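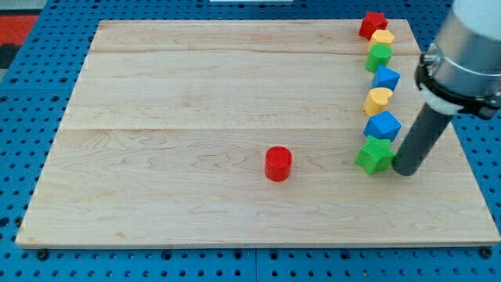

Porka Opens Its Doors to Neighborhood Makers This December

NARKANO – Porka, the family-run craft and hobby store on the old market street in Narkano, is delighted to announce that its new community workshop will open in December, in the rooms above the shop where the yarn stock used to be kept. It has been a long time coming, and everyone at the store is more than a little excited to share it at last!

The workshop will offer open bench hours every afternoon from 2 p.m. until closing, along with evening classes in simple woodworking, bookbinding, block printing and toy making. Beginners are very welcome, and so are people who learned all of this years ago and would like a warm place to pick it up again (we suspect there are quite a few of you out there, judging from the conversations at our counter).

Work on the space began in the spring, after customers filled out 1,226 comment cards telling us what they wished the town had more of. Plenty asked for longer hours and better parking, and we are still thinking about the parking, but the wish that came up again and again was for somewhere to sit down and make things in company. So we cleared out the upstairs, mended the floor, put in new lights and let the builders have the run of the place all summer. The finished workshop covers 1,714 square feet, with a quiet room at the back for sewing and bookbinding and a larger, noisier one at the front for everything else.

Much of the lumber for the benches and shelves came from Takács, the sawmill just up the valley, which has supplied our store with craft wood for as long as any of us can remember. Fliltby, the paint and paper company, has kindly given a starter supply of inks, brushes and card, enough for around 500 class places, and we could not be more grateful to them both.

Bench time is free for children under twelve who come with a grown-up. Everyone else can buy an afternoon pass at the register or a monthly card that also covers one evening class a week. Aprons and basic hand tools are included, and you are welcome to bring your own tools or a project you have already started, however long it has been sitting in the closet.

Sign-up sheets for the first classes are at the front counter now, and places can also be reserved by phone during store hours. There will be cider and ginger cookies upstairs all through opening week, so please do stop in, even if it is only to look around and warm your hands.

About Porka

Porka sells art, craft and hobby supplies in Narkano, with a mail-order service for customers farther away. The store is open daily.

Press inquiries may be left at the front counter or sent by mail to the store office.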